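3.2 Work surfaces and household meals

The second part of the survey dealt with where people in Priverden and Crenshaw ate their main meal. Earlier housing studies have tended to treat the dining table as a fixed item with one use. Our respondents did not describe it that way. Of the 1,662 households that returned the form, a large share said the same table was used for eating, for paperwork and for children's homework, often on the same day. Pale wood was the finish most often named by those who had bought a table new.

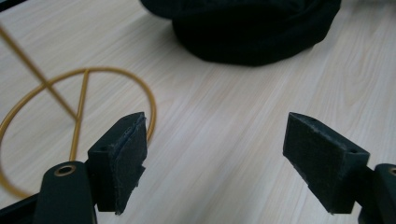 Households were asked to keep a diary for 13 days in August. Each entry gave the time at which the table was cleared, who cleared it, and what was moved. The diaries were coded by Noémie Grewal and checked against the interview notes by Ansel Halvorsen. Where the two disagreed, the diary was preferred, as it had been filled in closer to the event.

Two patterns stand out. In smaller flats the table was cleared shortly before the evening meal and filled again soon after it. In larger houses, papers and tools stayed out for days, and meals were moved to the kitchen or to a sofa. Floor area alone does not account for this. Several families in Crenshaw with ample space still cleared the table every night, and in interviews they spoke of it as a habit learnt from parents.

Figure 4. A light wooden tabletop with work being done at it by hand. 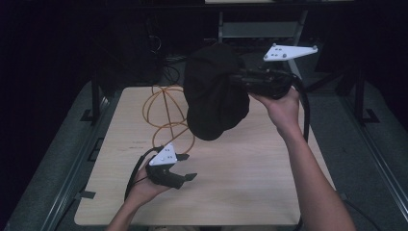

The Waketti estate was treated separately. Its flats were let with a table already in place, and tenants were not allowed to remove it. Diaries from the estate show fewer meals eaten elsewhere, but also more complaints about lack of storage. One tenant wrote that the table was "the only shelf we have". We return to storage in section 4, where the Waketti answers are set beside those from 400 privately rented homes in Priverden.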